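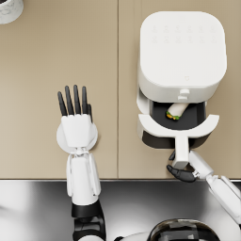 Chapter 4
Heat on the Move

I burnt my tongue on a jam tart when I was nine, and I've been interested in heat ever since. The pastry was fine. I'd tested it with my finger, very sensibly, and then bitten straight into jam that felt like lava. Same tart, same oven, same ten minutes on the rack, so why was one part safe and the other part not? By the end of this chapter you should be able to tell me (and you'll find the tart waiting for you in Exercise 4.6).

In Chapter 3 we treated heat as a quantity, something you could add up and put in a table. Now I want to get it moving. Heat goes from hotter things to cooler things, and it has three ways of making the trip: conduction, convection and radiation. You probably met all three at school, possibly with a drawing of a saucepan. I like the saucepan! But it makes the three look tidier than they are, and most real cooking uses them all at once.

Take a tray of potatoes in a hot oven. The undersides touch the metal, so heat gets in there by conduction. Air drifts past the tops, which is convection, and the glowing element and hot walls add radiation. Put a fan in and the air moves faster, the potatoes brown sooner, and you'll want to turn the dial down a bit. Inside each potato, though, it's conduction nearly all the way, and that's slow. A fan can't hurry the middle of a potato.

We'll start with conduction in Section 4.1, using a plain metal bar 28 cm long with one end held at 90 °C. Please don't skip the bar. I know it's dull next to dinner, but every sum later on leans on it. Section 4.2 brings in moving air, and 4.3 deals with radiation, where the numbers climb quickly and you'll be glad of a calculator.

Before you read on, have a go at these with a pencil and no looking ahead:

Why does a metal spoon feel colder than a wooden one from the same drawer?

Why does a thick soup bubble and spit when a thin one simmers quietly?

Why do small chips cook faster than big ones, even when the total weight is the same?

Keep your answers, wrong ones included. We'll come back to the spoons on the very next page.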